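工作记录 调油间
2024年2月24日

今天的内容：额头滴油用油的重新配制，滴油壶流速，保温，毛巾除油。中间插了一段香味的事，放在后面。上一次写这么长还是十月换油架那回，当时留了几个问题没做完，这次能接上的都接上。

一、起因

Brirnton 那边的护理间连着反映，滴油做到后半段油流变细，线断成一滴一滴的，客人额头上的感觉从连续变成敲打。护理师的处理办法是把阀门再拧开一点，拧开之后又太快，壶里的油提前走完，最后几分钟只能停下来回收再倒。这个毛病我们自己这边也有，只是房间暖，没那么明显。

之前大家的猜测有三个：油里有渣堵了嘴，油凉了变稠，壶里液面低了压力小。三个都可能有份。今天想把它们分开看，能分多开算多开。

二、用油

底油还是 Tralldale 的冷榨芝麻油，没有焙炒过的那种，颜色浅黄，几乎没有芝麻香。开的是新桶，桶身批号抄在油料本上，这里不重复。另外备了一份椰子油和芝麻油对半的，夏天用的配方，这次拿来作比较。

草药油用的是上个月浸的那一批，编号 Wu。Wu 这个名字是当初浸泡方案的代号，后来一直沿用，新来的同事问过几次，统一写在这里：凡是标 Wu 的都是低温长浸，不上火煮。煮过的那批标签是另外的颜色，不要混。

浸出来的油我重新过滤了一遍。先过不锈钢细网，再过两层棉布，最后静置。静置一夜之后瓶底仍有一层薄的沉淀，轻轻晃一下就起来。这说明以前只过一层布是不够的。取上面的清油来用，底下留两指高不倒，单独装瓶，留给足部用，那边不经过滴嘴，有一点沉淀没关系。

棉布要先烫过再彻底晾干。去年有一次布没干透，油里混了水，加热时噼啪响，那一批后来有味道。今天的布是前一天晾好的，手捏没有潮感，又在暖箱旁边搭了一个上午才用。

三、滴油壶

用的是两把铜壶里旧的那一把，就是阀门手柄有一道划痕的。新的那把阀门太紧，调小流量时会突然关死，先不拿来做比较。

拆洗顺序记一下，每次都有人漏掉中间那步。先把余油倒净，用干纸擦内壁，再用热水加少量中性皂洗，冲净，然后阀芯单独抽出来擦。阀芯上有一圈旧油膜，黏的，颜色比油深，指甲能刮下来。这圈东西光冲水是下不来的。擦完装回去，手柄转动明显轻了。最后倒挂晾干，装油之前用一点底油荡一遍，荡过的油倒掉。

光是把阀芯擦干净，断线的情况就比原来晚出现。所以第一个猜测里的“渣”，有一部分是这圈油膜，跟当天用的油没有关系。

流速怎么测：壶下面放量筒，开阀，调到看上去是一条连续的细线，然后不动阀门，记接满 100 毫升用的时间。接满以后把油倒回壶里，再测一次。倒回去是为了让液面保持在同一个高度，只看油温的影响。做液面那一组时不倒回去，任它往下走。

结果不逐条抄了，原始数字在夹页里。大致的样子如下。

液面保持不变、油温保持不变时，前后几次时间很接近，线不断。

液面保持不变、任油自然降温时，时间一次比一次长。刚开始变化不大，油温低到手背觉得“只是不凉”的时候，变长得很快，接着就断线。

油温保持不变、液面往下走时，时间也变长，但比较平缓，一直到壶底只剩浅浅一层才断线。

所以主要的还是温度，液面其次。护理师在后半段去拧阀门，等于用开大阀门去补温度，一旦有人往壶里加了热油，流量就猛地上去。客人那边感觉到的忽快忽慢多半是这么来的。

椰子油对半的那份，刚加热完比纯芝麻油流得顺，凉下来之后却稠得更快，冬天不宜用。室温低时瓶壁已经能看到白色的絮。这份配方收起来，等天热再拿出来。

补一句壶嘴。以前有人往壶嘴里穿一根棉线引流，说是线条更稳。今天也试了。穿线以后确实更不容易断，可是棉线吸满油后会偏，落点往一边跑，客人额头中间的点就对不准。另外棉线每次都得换，换线的时候壶要空着。结论是先不用，以后想再试的人可以从细一点的线开始。

四、保温

既然温度是主要原因，下午就都在弄保温。

现在的做法是壶装满之后不再管，另外有一只小杯装热油放在水浴里，后半段往壶里添。问题在添的这一下。小杯里的油如果比壶里的热很多，添进去上面热下面凉，出来的先是凉的，过一会儿忽然热。护理师在手腕内侧试过温度也没用，试的是那一刻的。
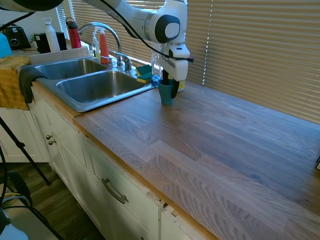
添油用的小杯要换一种，这件事拖了很久。水浴锅里放杯子，最怕杯子漂起来或者歪倒，水进油里，一杯就废了。原来用的薄壁小杯装半杯油就站不住，水一多就晃。我把手边几种杯子都比了一下，直筒的最稳，矮胖的也可以。往下收窄的那种，像台面上水槽右边的那只蓝绿色杯子，底比口小，放在平台面上没有问题，进水浴就不合适，重心高，水稍微一动就歪。要用这种形状只能架在圈里，让杯身卡住，底不碰锅。圈我们有一个旧的，尺寸对不上，先不折腾，定为直筒不锈钢杯，带把手，把手朝外放。

杯子定了之后是水浴的温度。以前写的是“温热”，每个人的温热不一样。今天改成看温度计。壶里的油维持在比体温高一点的位置，添油杯里的油比壶里再高一点点，差值控制在 2 度以内。差值再大，出油温度就会有能感觉到的跳动。差值太小，添了等于没添，壶里还是往下掉。

做法上，添油由一次添半杯改成少量多次，沿壶壁慢慢倒，倒完用细长勺在壶里转两圈，勺不要碰到壶底出油口。碰到了线会抖，客人能感觉到。

壶外面试了包毛巾。包一层就有用，降温慢了不少。包两层的效果没有再好多少，反而看不见液面，手柄也不好转。用一层，外面用布带扎住，布带的结打在背对客人的一侧，免得垂下来扫到头发。毛巾沾了油之后要马上换，油毛巾贴着热壶时间长了有味道。

还试了加热垫，垫在壶架的托圈上。不推荐。加热垫的线要从床头过去，护理师换位置时容易绊到，而且垫子只热一个侧面。这一项就此停下，不用再买。

油加热一律隔水，不直接上火，不用微波。水浴的水不要烧开，100 度的水会把小杯里靠壁的油弄得过热，搅匀以后看着温度合适，油的气味已经不对了。今天故意做了一杯，过热那杯凉下来闻，有一点陈油味，跟旁边没过热的一比很清楚。那杯油已经倒进废油桶，没有留样。

五、Prisosex 温度贴

Prisosex 那种变色温度贴，仓库里剩一卷，拿来贴在壶外壁试。贴在铜上读数偏高，因为铜壁比油先热也先凉，刚装油时贴纸已经到顶，油还没有匀。等壶和油稳定之后两者接近，降温那一段跟得也还行。

能不能代替温度计：不能。能不能当提醒：可以。护理师在昏暗的房间里不方便看温度计，贴纸变色是看得见的，但房间灯光偏黄时绿和蓝分不太清。建议贴在朝护理师的一面，变色就去量一次，以量到的为准。贴纸沾油会翘边，一天下来已经翘了一个角。

包毛巾以后贴纸就被挡住了，这两件事互相冲突。目前想到的是在毛巾上留一个口。样子不太好看，先这么做。

六、手腕试温

顺便把试温的动作也写定。油线先落在护理师自己的手腕内侧，停够 7 秒再移到客人额头。太短的话皮肤还没反应过来，尤其是刚摸过热毛巾的手，对温度会迟钝。摸过热毛巾之后换另一只手腕试。

开始的第一下不要直接对准眉心，从发际线一侧进去，慢慢移到中间。眼睛上的棉片要先压好，棉片上缘再垫一条卷起来的小毛巾，油往两边走，不往眼窝走。今天用假人头试过垫和不垫，不垫的那次棉片下缘渗了油，垫了的是干的。小毛巾卷的粗细跟手指差不多就够，太粗了客人会觉得额头上有东西压着。

颈下的垫子位置也有关系。垫得太高，头往前倾，油往脸上走。头略向后仰，油顺着头发流进接油盆，盆里的管子不要折住。上次 Brirnton 那边地上有油，问下来就是管子在床腿后面折了一下。

七、接油盆和回收油

回收油只用在同一位客人同一次护理里，这是老规定，不改。今天要写的是回收油的温度。从接油盆回来的油已经凉了，还带着几根头发，不能直接回壶。要先过细网，回到直筒杯里，在水浴里热到位再添。这一来一回需要时间，所以壶和杯加在一起的油量要够撑过回温那一段。

试下来，壶装到上沿线，另备两杯热油，能接得上。只备一杯的话中间会空一小段，护理师就着急，一着急就把没热透的添进去了。以后备料单上写两杯。

护理结束后的油全部进废油桶，包括杯里没用过但已经热过的。有人觉得没碰过客人的可以留到下一场，不可以，反复加热的油味道会变，肤感也涩。

八、香味

下午后来有人问能不能在滴油里加精油。过去加过薰衣草，加过檀香，客人有喜欢的也有头疼的。额头离鼻子近，油量又大，香味会越做越浓，和在背上按摩时不是一回事。

今天试了三小杯，分别是不加、加很少的檀香、加同样少的薰衣草，放在温热状态下闻，每隔一会儿回来闻一次。刚开始都觉得淡，过一阵薰衣草那杯已经充满小房间，檀香那杯慢一些。没有加的那杯有浸泡药草本身的味道，像晒干的草，不难闻。

我的意见是滴油里不加。想要香味的，滴在一块棉布上，放在床下方离客人远的地方，不喜欢可以马上拿走。加进油里就拿不出来了。怀孕的客人和有哮喘的客人，布也不放。这一条要在预约时就问清楚，不要等人躺下了再问。

芝麻过敏的也要问。我们的底油就是芝麻油，问卷里写的是“坚果及种子过敏”，有的客人看到坚果就勾“无”了。建议把芝麻两个字单独列出来。问卷归前台管，已经留了条子。

九、毛巾除油

这块做得比较粗，只记看到的。

滴油用过的毛巾，洗完还有油味，叠在柜子里过几天味道更重，烘干时也让人不放心。油毛巾烘完堆成一堆会自己闷热，这个必须避免。今后规定：油毛巾烘干后摊开放凉，凉透才叠，绝不在烘干机里过夜。

洗法试了几种。先用干纸或旧毛巾压掉浮油，再用小苏打加中性皂液搓一遍，放一会儿，再进机器用热水洗。这样洗出来的比直接进机器的明显清爽，摸着不滑。直接进机器的那块，手摸上去还是滑的，滴一滴水在上面是滚着的，不往里渗。以后就用滴水的办法检查：水渗进去算过关，水珠站着就重洗。

洗碗液也试了，去油快，但泡沫多，要多漂一遍，漂不净客人脸上会痒。脸部和头部的毛巾不用洗碗液，地巾可以用。

发黄的那一批旧毛巾洗不回来了，改做壶外面的保温巾和垫底用，剪一个角作记号，不要再进客用的柜子。剪角要剪得明显，只剪一个小口的话叠起来就看不见。

十、台面

调油的台面今天也收拾了一遍。操作时总是油杯、水杯、量具混着放，拿错过。改了一下顺序：靠水槽一侧只放要洗的和装水的，油的一侧离水远一些，中间留一块空地放正在用的东西。水槽边上溅出来的水很容易进油杯，尤其是开着大水冲壶的时候。冲壶时油杯要加盖，没有盖子就倒扣一只干净的碟子。

手上有油时不要去拧水龙头，先擦手。龙头手柄滑，一下开大，水会溅过来。这件事我自己今天就做错了一次，半杯调好的油只好不要。

地面门口那一块也滑，擦地用热皂水，擦完再用干布走一遍。护理师穿软底鞋进出，地垫先铺上。

十一、定下来的做法

阀芯每天最后一场之后抽出来擦，不能只冲。

滴油用 Wu 批次过滤两层布的清油，底部沉淀不进壶。

壶外包一层毛巾，添油杯用直筒不锈钢杯，隔水，少量多次。

一场备两杯热油。

阀门调好以后不再动，线变细先看温度，再看液面，最后才看阀门。

精油不进滴油。

油毛巾摊凉再叠。

十二、没做完的

新的那把铜壶阀门太紧，想找人把阀芯磨一下，或者干脆换一个。磨之前先量一下孔径，和旧壶比，别磨完发现是孔的问题。

房间温度没有控制。今天调油间比护理间暖，降温的数字偏好看。要去护理间里再做一遍，开着窗缝和关着窗各一次。

头发的影响没有试。长发、盘起来的头发、刚洗过没干的头发，油流走的路线都不一样，假人头的假发吸油很少，跟真人差得多。

Wu 下一批浸泡时，草药先切多碎也要定。切得碎出味快，但过滤麻烦，今天瓶底那层沉淀多半就是粉末。下一批打算只切段，不打粉，其余照旧，过滤后并排放着比较。瓶子已经洗好，在架子下层倒扣着晾，标签还没写。

Brirnton 要的说明，把第四节和第六节摘出来改短一点寄过去，第七节里备两杯油那一条也加进去。废油桶快满了，下次来先倒桶。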